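Setting Up a Cloth-Handling Cell: Working Rules for Operators

This guide covers the routine we follow when an arm with a two-finger gripper is picking up cloth from a table or a tray. It assumes the arm is already mounted, the emergency stop has been tested, and the risk assessment for your cell has been signed. If any of those is missing, stop and sort it out first.

The rules were first written for the Jimodberg workshop and have been revised 3 times. Veronika Nägeli keeps the current version. If your printed copy doesn't match the one on the shared drive, use the one on the shared drive.

What you need

A lint roller and a soft brush
Isopropyl wipes
A feeler gauge
The cell logbook
The cloth set for the day

Step 1. Make the cell safe to enter

Put the arm in hold, turn the mode key to manual, and take the key with you. Hold is not the same as power off. If you're going to touch the fingers or loosen a screw, the arm has to be locked out, with your own tag on the isolator. A second person working in the cell adds a second tag. Nobody removes a tag that isn't theirs, even at the end of a shift.

Long sleeves get rolled up or pinned. Lanyards come off.

Step 2. Check the fingers and pads

Wipe both pads and let them dry. Look along each contact face for cuts, lifted corners and trapped thread. A small mark on an outer rim can stay in service if the contact face is clean, but write it down so the next operator doesn't report it as new. A lifted corner means the pad gets changed before any run.

Close the fingers slowly with nothing between them. The pads should meet flat. Try the feeler gauge at the top and the bottom of the contact face – if it slides in at one end only, the finger is seated crooked and needs to be loosened and reset.

Step 3. Set the force limit

Cloth needs very little grip. Start from the lowest setting that will hold the heaviest piece in the set, then lift it ten times. If it slips, go up one step and repeat. Don't copy the setting from a job with rigid parts. The Farker job used a limit of 86 on the controller scale, and when that was carried over to thin cotton it left pad marks on every piece. The cotton setting we ended up with was 31 lower.

Write the final number in the logbook along with the cloth type.

Step 4. Prepare the surface

Brush off lint and loose thread. Check that tray edges and seams are where the program expects them. Fingertips that come in low can catch on a rim, and a soft target gives no warning before that happens.

Look at the light too. A pale surface under a strong lamp can wash out in the wrist view, and then the edge of the cloth is hard to find. Turn the lamp down or move it before you touch the camera settings.

Step 5. Place the cloth

Drop it loosely. Don't fold it neatly or smooth it out unless the job sheet calls for it. Keep it clear of the safety zone boundary, and never reach in to adjust it once the mode key is back in automatic.

Step 6. Approach slowly

The first approach of any session is done in manual at reduced speed, with a thumb on the enabling switch. Bring the open fingers down over the cloth and stop before contact. 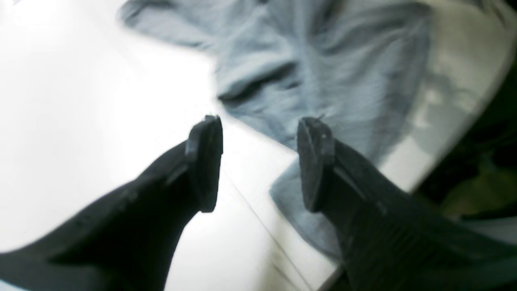
Hold the arm there and check three things: the clearance from each tip to the surface, the room either side for the fingers to open fully, and whether there's a fold standing up enough to pinch. If there isn't one, back off and choose another approach angle. Pressing harder into flat cloth wears the pads and can trip the collision stop.

Once you're satisfied, close, lift a hand's width, and wait. Let the cloth hang before moving sideways.

Step 7. Log the run

Each entry gets a run number, the operator's initials, the cloth type, the force setting and the result. Failed grasps are logged the same way as good ones. The September batch had 231 runs, and 69 of them had no force setting written down, so we couldn't use those to compare pads.

If the emergency stop was pressed, say who pressed it and why, and get the supervisor's initials before restarting.

When to stop and ask

Stop if a pad comes loose, if the arm trips twice on the same approach, or if the cloth wraps around a finger joint. Don't pull wrapped cloth free by hand with the drives on. Lock out, open the fingers with the manual release, and unwind it.

Questions about the Urov controller go to the shift lead. Replacement pads are in the Nartey cabinet, second drawer, and the sign-out sheet is taped inside the door.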